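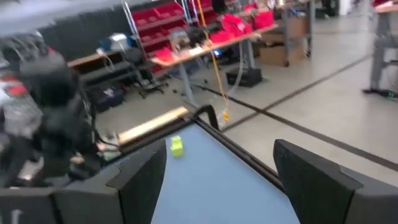 Fig. 1. Light blue tabletop, with faint pale streaks from the overhead light.

Colour and Light in the Home, Week 3: Reading a Painted Surface
Skindbridge Community College, evening program
Notes by Rochelle Hinds, April 2025

Welcome back, everyone, and thank you for all the paint chips you brought in last week (I am still finding them at the bottom of my bag). We ran short of time, so these notes pick up the part on sheen that I rushed through, and then carry on into undertones.

Hue, value and chroma, one more time

Hue is the family a colour belongs to: blue, green, red and so on. Value is how light or dark it is. Chroma is how strong or how greyed it is. Most of us, when we say a wall is "too blue," mean that the chroma is too high, and we'd be quite happy with the very same hue if it were a bit softer. Bethel Kumsa brought up her front hall as a case of this, and I think she's right. She went two steps greyer on the same strip and left the hue alone, and the hall settled down nicely.

Sheen

Sheen is how much light a surface sends back in one direction. A matte finish scatters the light and you see mostly the colour itself. A glossier finish bounces some of it straight back at you, and wherever that happens you are looking at the lamp as much as at the paint. Light colours get paler streaks or patches under a ceiling fixture, even when the colour underneath is perfectly even. If you bend down and look along the surface, the effect usually gets stronger. Try it on your own kitchen counter tonight, it's quite fun, and move your head slowly from side to side while you do. The streaks will travel with you. A real flaw in the paint stays put.

This matters when you are judging a sample. Tilt the card until the shine goes away, and only then decide whether you like the colour.

Undertones

A light blue can lean toward green or toward violet, and you will rarely notice which until it's sitting beside something else. Put it against a plain white sheet of paper first. Then put it next to another blue. Whatever difference jumps out at you is the undertone. Warm bulbs will pull a greenish blue further toward green, and a violet blue can go rather dull and grey under them, so please look at your samples in the evening as well as at noon.

North-facing rooms give cooler daylight, and pale blues in them can feel chilly in winter. I don't say never do it. My own back bedroom faces north and it is blue, and I love it, but there is a great deal of oatmeal wool in there to help it along.

For next week

Paint or borrow 3 large sample cards in light colours, any hue. Look at each one in the morning, in the afternoon and under a lamp, and jot down a few words each time. Don't reread your earlier notes until you've finished!

Reading: Eberhard, chapter 5, and the first half of chapter 8 if you have time. The chapter on glazes can wait until June.

The Clalow room is booked for us again. Please bring an apron, as we'll be mixing greys.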